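I have been waiting for a good thunderstorm since March, and in May I finally got one. Two, if you count the one that fell apart over Lindel before it reached my gauge (I'm counting it!).

The setup was about as pretty as they come around here. We'd had a run of sticky mornings with low cloud that burned off by ten, and every afternoon the cumulus would puff up over the ridge, look promising for an hour and then flatten out like a bad soufflé. There was a lid of warm air sitting up there and nothing could punch through it. Then the dew point started creeping up, the wind swung around to the south, and I knew the lid was in trouble. I moved my chair out to the back porch at 3 p.m. and stayed there until dark.

My barometer had been sliding since breakfast. It read 1104 one morning last winter, which was the day I learned it had a loose spring, so I've been a little suspicious of it ever since. I sent it off to Farooqui, the repair shop over in Sturia, and it came back behaving beautifully. If you own an old aneroid that's telling you wild stories, get it looked at. A clean and a reset did wonders for mine.

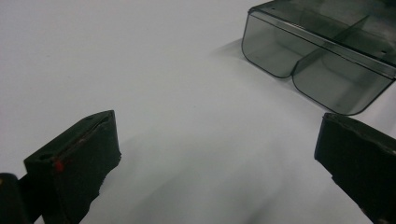 Rain gauges are a whole other love of mine, and I got so many questions after the last post that I want to say a bit more about them. The big thing is where you put it. Mine is out in the open, well away from the fence, because a fence will happily steal your rain on one side and give you splash on the other. For the small stuff – spare screws, the little float, the mesh that keeps bugs out – any see-through plastic container will do, and smoky gray plastic like this one looks a lot nicer on a white tabletop than the margarine tub I used for years. Check the mesh every couple of weeks in spring. Maple seeds are the enemy.

Anyway, the storm. The first tower went up a little after four and this time it just kept going. You could see the edges of it boiling, hard and white like cauliflower, and then the top hit the ceiling and started to spread. I called Laurinda Matos, who lives on the far side of the valley and sees everything coming before I do, and she picked up and said "I know, I'm already outside." She had thunder a good while before I heard a thing.

The shelf cloud came over the ridge at 5:20. I've seen maybe a handful of really good ones and this was right up there, a long smooth step with ragged gray stuff churning underneath it. The temperature fell so fast that I went in for a sweater. Then the gust front hit, my chair went across the yard, and the rain arrived all at once.
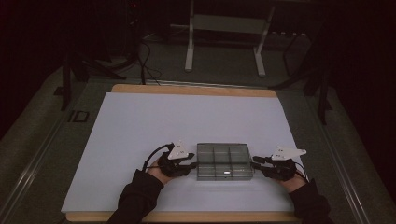 It poured for most of half an hour. There was small hail mixed in at the start, pea size, bouncing all over the steps and gone within minutes. The lightning was mostly up in the cloud, long crawling flashes that lit up the whole anvil, with one very close strike that I felt in my teeth. Khurram Bukhari, who keeps a station up at Brukusia, 400 feet higher than me, got nearly double my rain total and no hail whatsoever. Same storm! I could talk about that for a week.

What I loved most was the hour afterward. The sun dropped under the back edge of the anvil and lit up the mammatus from below, all those soft pouches going yellow, then orange, then a sort of dusty pink. The frogs started up in the ditch. I didn't go in for dinner until after nine.

I'm going to put the pressure trace and the rain totals from all three stations together for the next post. Laurinda still owes me her numbers, and if anybody between Lindel and Sturia measured hail, please leave a comment with the size and the time!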